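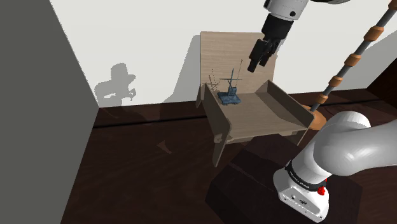
Posted by Soledad Kowalczyk in Diary, November
2 comments

Up before six, no breakfast, straight to the Horkico stand to catch the covers coming off. Hall already heaving. Lost my pass twice, found it both times in the same coat pocket.

So — the Flusis. Small hatchback, electric, much lower than the drawings made out. They had it in a sort of wet-slate grey and I'd have picked the red. Doors are lovely. Back seat is not, my knees were up by my ears and I'm not tall. Kerb weight given as 1145 kg which got a murmur from the row behind me. Boot fine. Didn't get to see under the bonnet, the man on the stand kept saying "after lunch" and after lunch he'd gone.

Lilla rang at eleven, stuck in traffic on the ring road, could I do the Wojcik talk for her. Ran. Missed the first ten minutes and most of teh slides. Notes say "estate — spring?? — ask about towing" and then a drawing of a biscuit. Will have to ring them.

Better afternoon. Sat in the Oline coupe for ages, nobody moved me on. Proper dials, a handbrake you pull, seats that hold you without pinching. Steering wheel a bit fat. They're building 687 of them and every one is spoken for, says the brochure, so I don't know why they brought it. Glad they did though. Took the brochure, took a second one for Dad.

Feet awful by four. Wrong shoes, same as last year, wrote myself a note last year and everything.

Lilla Jakab finally turned up at half past with chips, forgiven. We did hall 11 together, mostly tyres and roof boxes, and she got talking to a chap about winter sets while I leant on a pillar and ate hers.

Train home packed, stood as far as the junction. Need to write up the Flusis tonight, 400 words would do. Phone on 2 per cent and the charger is in Lilla's bag. Also must ring the garage re my own car, the rattel is back — passenger side, only over thirty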